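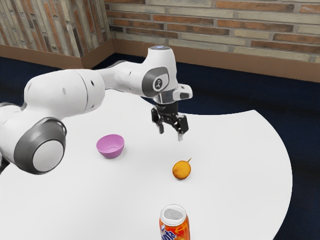 Brazo blanco y gris sobre la mesa blanca (render).

Cuaderno de taller, noviembre. Ruta de estudios abiertos del barrio.

9:40. Repaso con Waqas Usmani del recorrido. Queda en 2 tramos: el de la calle Stidari, con los talleres de grabado y cerámica, y el de la antigua imprenta Dalgleish. El tranvía turístico para entre los dos y no entra en el patio de carga, el giro es demasiado cerrado.

Diệp Khương trae las pruebas del plano plegable. El gris de las calles se come los números de los talleres. Pasar a un gris al 20 % y repetir. El papel de Jurkia marca mucho el pliegue; probar a hendir antes de doblar.

Tirada: 200 planos en serigrafía para la apertura, el resto en offset. Presupuesto de Wirora, 3,271 con portes. Falta saber si incluye el corte - preguntar antes de firmar.

12:15. Primera pasada de serigrafía. Malla de 77 hilos, tinta al agua, azul demasiado líquido en las esquinas. Con más base transparente mejora, pero tarda en secar y el rack está casi lleno. Salen casi 100 hojas aceptables. Las manchadas las guardo para ajustar registro mañana.

Los carteles de escaparate siguen sin texto definitivo. La galería de la esquina quiere su horario en grande y los demás no. Propuesta de Diệp: mismo cuerpo para todos y el horario al pie.

Pendiente:
- Recuperar la rasqueta ancha, la tiene Waqas.
- Confirmar quién abre la imprenta a las 18:00.
- Segunda tinta (naranja) cuando seque el azul.
- Pedir cinta de registro.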